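Right arm faults when it closes on a paper cup

Two-arm setup, Juhl controller, Prallix soft fingers on both sides. The task is moving small cans from one paper cup to another. The left arm is fine. The right arm stops with error 1507 when it closes on the rim of a cup, then drops to hold and won't clear until I power cycle. It did this 7 times yesterday. I already swapped the fingers and lowered the grip force. Log says "position not reached."

Both grippers open, before a run:

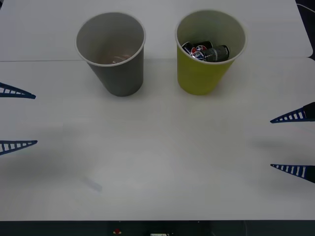
Page last changed: 10/19/25

Answer 1 (accepted)

1507 is a following error on the gripper axis. It means the fingers stopped short of the commanded width. If you command full close on something with cans in it, the motor stalls and trips. Set a target width slightly under the cup wall and raise the timeout to 2000 ms. Also check the right gripper's cable where it bends at the wrist. Mine had a broken strand there and gave the same code. Power off at the wall before you touch it, the hold state keeps the motor live.

Answer 2

had this on a Ratum arm, reinstalled everything and it went away. try that

Answer 3

Don't reinstall, you will lose the calibration. Firmware 2 has a bug where the fault can't be reset from the panel. You can clear it by sending a full open command first, then reset. If it still trips with nothing between the fingers, it's the cable or the encoder.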